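# 駅裏の金物店Stiltik、黒い金具とねじのばら売りコーナーを開設

2024年7月5日

駅裏の金物店Stiltikに、金具とねじのばら売りコーナーができました! 前から「そのうちやる」という貼り紙だけがレジ横に出ていて、いつなんだろうと思いながら通っていたのですが、今朝のぞいてみたら奥の棚がごっそり入れ替わっていて、もう普通にお客さんが引き出しを開けたり閉めたりしていました。金具好きとしては見過ごせないので、取り急ぎ書いておきます。

場所は店に入って右の突き当たり、以前は園芸用のホースと支柱が置いてあったところです。園芸用品は入口側に移っただけなので、そっちが目当ての方もご心配なく。並んでいるのはねじ、ワッシャー、ピン、蝶番、それから平らな金属プレートで、お店の人に聞いたら全部で2000種類近くあるそうです。小さな引き出しがずらっと並んでいて、前面に現物がひとつずつ留めてあるので、名前がわからなくても見た目で探せます。私は金具の正式名称をいつまでたっても覚えられない人間なので、この見せ方はほんとうに助かります。

うれしいのは一本から買えること。今まではどの店に行っても袋入りで、二本ほしいだけなのに二十本入りを買って、残りが台所の引き出しの奥にたまっていく、というのを何年も繰り返してきました(うちの引き出し、もう閉まりません)。ねじは小さいものなら小銭で買えますし、プレートは小さめのサイズが200円から。支払いはいつものレジで、備え付けの紙袋に引き出しの番号を書いて持っていく方式です。鉛筆は棚の端にひもでつないであります。

品ぞろえで目立つのは、やっぱり黒です。いちばん広く場所をとっているのがKaltarという工房の金属プレートで、つや消しの黒、半つやの黒、少し灰色がかった黒と、同じ黒でもけっこう違います。手に取って傾けると光の当たったところだけふわっと灰色になって、角の丸め方もきれい。四角いものだけかと思ったら、片側だけ斜めに落としたものや、途中に段がついたものもあって、何に使うか決まっていないのに二枚も買ってしまいました。

ねじのほうはBudentの皿ねじが中心で、頭は銀色と黒の両方、穴も十字と六角の両方がそろっています。私が前から探していたのは銀色の六角穴のほうでした。黒い板に黒いねじで目立たなくまとめるのもいいのですが、銀の頭がぽつんと光っているのもなかなか捨てがたくて、売り場の前でかなり長いこと悩みました。隣で蝶番を見ていたお客さんは黒派だそうで、「銀は指紋が気にならないからいいけどね」と言いながら黒を袋に入れていました。

ひとつ気をつけたいのが、皿ねじは板のほうにも頭が沈むくぼみが必要なこと。普通の丸穴の板に使うと頭が浮いて、引っかかります。Kaltarの板にはくぼみ加工の済んだものと、ただの穴のものがあって、引き出しの位置が上下で分かれています。上の段がくぼみありです。私は最初に下の段から取ってしまい、レジで教えてもらって取り替えました。同じ失敗をする人がほかにもいそうなので、お店には表示をもう少し大きくしてほしいと伝えてあります。

穴あけの相談もできます。追加の穴やくぼみの加工は一か所1000円で、当日ではなく預けて後日受け取り。ちょっと高いかなとも思ったのですが、自分でやって板を一枚だめにした経験がある身としては、頼んでもいい値段です。厚みのあるものや、曲がったものは受けられない場合があるとのことでした。
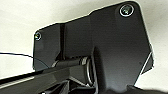

それから、つや消しの黒はお手入れにも少しこつがいるようです。お店の人によると、研磨剤の入った布でこするとそこだけてかてかになってしまうので、やわらかい布で乾拭きするくらいがちょうどいいそう。油汚れがついたときは、薄めた中性洗剤で拭いてから水拭きして、よく乾かす。ねじの頭のまわりは粉っぽい汚れがたまりやすいので、私はいつも使い古しの歯ブラシでちょいちょいとやっています。六角の穴にほこりが詰まっていると工具が奥まで入らず、無理に回すと角がなめてしまうので、外す前の掃除もおすすめです(去年、これで棚をひとつあきらめました)。

工具のほうはRossの六角レンチがばらで置いてありました。組になったセットもありますが、いつも使うサイズだけなくす私のような人間には、一本売りがありがたいです。ねじを持っていけば、合うサイズをその場で試させてもらえます。サイズがわからないときは、古いねじを外して現物を持ってくるのがいちばん早いとのこと。写真だけだと径まではわからないので、けっこう困るそうです。

軸になるピンとワッシャーの引き出しは、まだ半分ほどしか埋まっていません。扉の軸を直したくて探している方は、少し待ったほうがいいかも。残りは9月に入る予定で、同じころに真鍮の金具も増えるそうです。真鍮まで来てしまったら、私の財布はどうなるんでしょう……。

ばら売りコーナーの営業時間はお店と同じで、朝から夕方まで。ただ、昼どきは加工の受付だけお休みになります。棚の引き出し番号は一覧表にまとめてあって、レジで言えばもらえます。ちなみに私が買った段つきのプレートは413番の引き出しでした。残りが少なめだったので、気になる方はお早めにどうぞ。私は週が明けたら、ねじを買い足しにもう一度行ってきます!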